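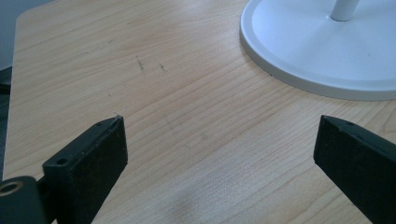
Hanging a spatula on a rack is an easy job for a person and an awkward one for a machine. The handle is long, the hook is small, and a few millimetres at the wrist become a few centimetres at the far end. At Bindari, a small robotics lab run by the toolmaker Eltetti, it has become the standard test for a question the lab's two researchers have been working on since April: how much of a demonstration does a robot need to see?

Wenjie Fu and Aiguo Mao collect their demonstrations without a robot. A person holds a gripper in each hand and does the task at a table, while cameras on the grippers record what the jaws see. A policy is trained on those recordings and then run on a pair of arms fitted with the same jaws. The approach is well known. What Fu and Mao wanted to find out was which parts of each recording do the teaching.
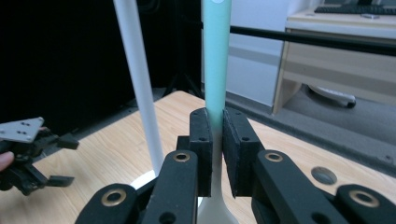

The jaws close on the utensil where the green handle gives way to white.

They started with 1020 demonstrations of utensil handling. The full set was used to train one policy, called Drullach after the road the lab is on. A second policy, Eklund, was trained on the same demonstrations after they had been trimmed. Fu's script kept the stretches where the jaws were closing, opening or changing direction, and thinned out the long, smooth travel in between. It cut the training data by 39 per cent.

Mao expected Eklund to do a little worse. On the hanging task it did better. Over matched trials with the same starting positions, the trimmed policy completed 11 more hangs than the full one. Most of the difference came in the last part of the motion, near the hook, where Drullach tended to drift past and keep going.

"The travel was drowning out the part we cared about," Mao says. "Most of the data was telling the robot to keep moving."
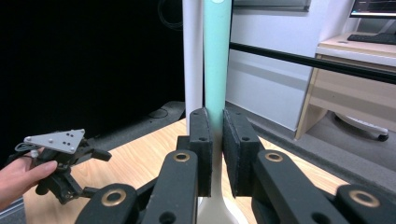
Grip turned out to matter as much as timing. A utensil held by the end of its handle swings, and one held by the head can't be hung at all, so the lab asks its demonstrators to take hold low on the handle and keep it upright. Foam pads on the fingers, pressed in from both sides of the handle, are there to stop it rolling. Early recordings made with bare fingers were left out of the study. Fu says the padded jaws also gave the policies a more consistent view, as the handle sat in nearly the same part of the picture from one recording to the next.

The trimming has limits. When the researchers moved the rack farther from the starting point than it had been in any demonstration, Eklund hesitated on the way over and twice stopped short. Drullach, with its many examples of plain travel, got there without trouble and then missed the hook. Fu's current version keeps more of the travel for long reaches and less for short ones. She doesn't yet have enough trials to say whether that fixes it.

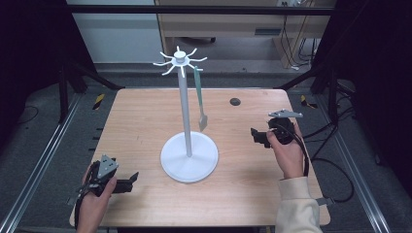

Two-handed work at the stand, with the spatula on one of its eight arms.

Two-handed tasks are the harder case. One gripper may be still while the other is busy, and a script that trims by movement has to decide whose movement counts. For now it keeps a stretch if either hand is doing something, so less is thrown away. Mao would like to treat the hands separately, but the policy needs both views at the same instant, and he has not found a clean way to cut one without the other.

A write-up of the single-arm results was posted on the lab's site on 1/11/26, along with the trimming script. The two-handed recordings are still being labelled.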